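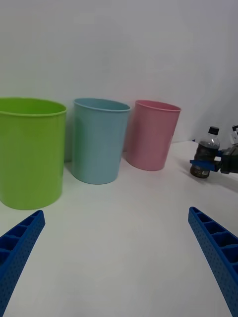 Section 3. Setting Up the Table

By now you have the box open and the cards sorted, and I expect somebody in the family is already asking when the game starts. Please give yourself one more short stretch of patience and read this section through before you lay anything out. Flakalura is a simple game to play, but it is a fussy little game to set up, and almost every letter we get about unfair rounds comes down to a table that was put together in a hurry.

What you will need from the box: the green, blue and pink containers, the bag of felt pebbles, the floor ribbon, the score pad, and the deck of cards. What you will need from your own home: a table, a bare piece of wall, and a small plastic bottle of something dark with a cap that screws down tight. We call the bottle the Grudis, after the grumpy neighbor in the story on page one, and you will see that name all through the rules.

3.1 Choosing the table and the wall

1. Pick a table with a flat, hard top. Kitchen tables are lovely for this. A height of 74 cm suits most grown-ups standing up, and children old enough to play can manage it too. If your table is lower, play sitting down and move the ribbon closer (see 3.4).

2. Take the tablecloth off. I know it is pretty. A pebble that lands on cloth stops dead, and a pebble that lands on a bare top slides a bit, and the whole scoring system was worked out with sliding in mind.

3. Push the long side of the table up against the wall until it touches. If you have baseboards that keep it from going all the way back, roll up a hand towel and tuck it into the gap, or you will be crawling under there for pebbles all evening.

4. Take down any pictures, clocks or calendars hanging above the table. The wall is part of the game and you are allowed to bounce off it. Felt pebbles will not mark paint, but they can knock a small frame off its nail.

Note: A light-colored top against a light-colored wall is easiest on the eyes. The colors of the containers stand out clearly, and players at the back of the room can tell what they are aiming at. On a dark or patterned top, leave an extra lamp on.

Caution: Do not set up under an open shelf with glasses or plates on it. Excited players throw high.

3.2 Placing the containers

1. Stand all the containers on the table with their open ends up. Give each one a little press to be sure it sits flat. A crumb under the base is enough to make it tip later on.

2. Put the green one down first, at the left end as you face the wall. It should be the nearest of the set to the players. Green is the friendly one, worth the least, and the place where beginners get their first taste of glory.

3. Put the blue one to the right of the green and a small step farther back. Leave a gap between them, though not a wide one.

4. Put the pink one to the right of the blue and farther back again. It may nearly touch the blue, and that is fine. Pink pays the most, and part of the trick is squeezing your pebble in without feeding it to the blue by mistake.

5. Step back to where the players will stand and have a look. The row should slant gently away from you from left to right. It doesn't need to be ruler-straight. Our tester Thiện Đặng likes a slightly crooked row and says it keeps him humble, and we have never been able to prove that it changed a score.

Note for left-handed players: You may mirror the whole arrangement, with green at the right end and the Grudis on the left. Everyone in the same round must play to the same layout, so settle this before the first card is turned. If your group is mixed, play one round each way and add up the two scores.

3.3 Placing the Grudis

1. Choose a small plastic bottle, full or close to it. Cola, dark juice or cold coffee will all do nicely. A clear bottle of water works in a pinch, but people forget it is there.

2. Tighten the cap. Turn the bottle upside down over the sink, give it a gentle squeeze, and tighten it again if you see a drop.

3. Wipe the bottle with a dish towel and stand it upright on the right-hand side of the table, past the pink container.
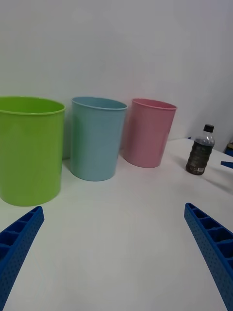 The distance between the Grudis and the row matters more than people think, so take a moment over it. If he stands too close to pink, every brave throw costs the player a penalty card, and your more careful guests will stop trying for pink at all. If he stands right out at the corner, nobody ever bothers him and half the deck goes to waste. What you want is a good empty stretch of tabletop between the pink container and the bottle, with the bottle still plainly in the same company as the others. The dark contents and the black cap make him easy to keep track of even when your eye is on the pink rim, and a pebble that slides through the open stretch without touching him earns the "Good Evening, Neighbor" bonus described in Section 5.

4. Once everybody is happy with the spot, mark it. A bit of masking tape under the base is plenty. Do the same for the containers if you are playing a long match. Things get nudged, and people remember the old spot very differently depending on who is winning.

Caution: Never use a glass bottle as the Grudis. He will fall over at some point in the evening, and he may well go off the end of the table.

Caution: If you use a fizzy drink, let the bottle rest for a while before you open it after the game. Rupert Wyss, who drew the cards, has a white shirt he can no longer wear.

3.4 Laying the ribbon

1. Unroll the floor ribbon and smooth it out with your hand. A new ribbon likes to curl. You can lay it under a heavy book overnight if it bothers you.

2. For family play, lay it 100 cm from the front edge of the table. For players seated on chairs, or for younger children, lay it at 50 cm.

3. Hold the ends down with the two sticky dots in the bag. On carpet, use safety pins through the little loops and push the points well down.

4. Clear the floor between the ribbon and the table. Shoes, cats and toy cars should all go elsewhere until the round is over.

Note: Toes may touch the ribbon but may not cross it. Leaning is allowed. Løken rules, which you will find at the back of the booklet, do not allow leaning, and they are meant for people who have played a good many evenings and want something to argue about.

3.5 A practice round

Please don't skip this part, even if you have played before. Every table slides a little differently.

1. Let each player throw a few pebbles at green, underhand, with a soft arc. You want the pebble coming down into the opening from above. A flat, hard throw will strike the side and push the container back.

2. If green moves when it is hit, put a spoonful of dry rice in the bottom. Do the same for blue and pink so that they all behave alike.

3. Let each player throw once at pink, off the wall if they wish.

4. Let somebody knock the Grudis on purpose. It takes the fear out of it, and it is a good last check on that cap.

5. Collect the pebbles, set everything back on its marks, and shuffle the cards.

3.6 If something isn't working

Pebbles bounce out again. They are probably new and a bit stiff. Roll them between your palms until they soften. The rice trick helps here too.

The containers creep toward the wall during play. Wipe the tabletop with a damp cloth and dry it well. Polish and old cooking oil both make a table slippery.

The blue container is getting all the pebbles. Your gap is too wide or your row is too straight. Move pink a touch farther back and look again from the ribbon.

A container has cracked or gone missing. Write to Lumturie Begović in the parts room and give her the color and the number printed inside your box lid. If that number is 303, you have the first printing, and she will send you the matching shade. Please don't put a kitchen mug in its place, tempting as it is. Mugs are heavy and narrow, and they spoil the scoring.

3.7 Putting it all away

1. Take the Grudis off the table first and put him in the refrigerator, or drink him.

2. Tip out any rice and shake the containers over the sink. Wash them by hand in warm soapy water and let them dry completely before you stack them.

3. Peel up the tape marks the same evening. Tape left on a painted tabletop through the night can be stubborn.

4. Roll the ribbon with the printed side out and drop it inside the top container along with the bag of pebbles. The cards go in their own slot on the left.

Turn to Section 4 for dealing the cards and choosing who throws first.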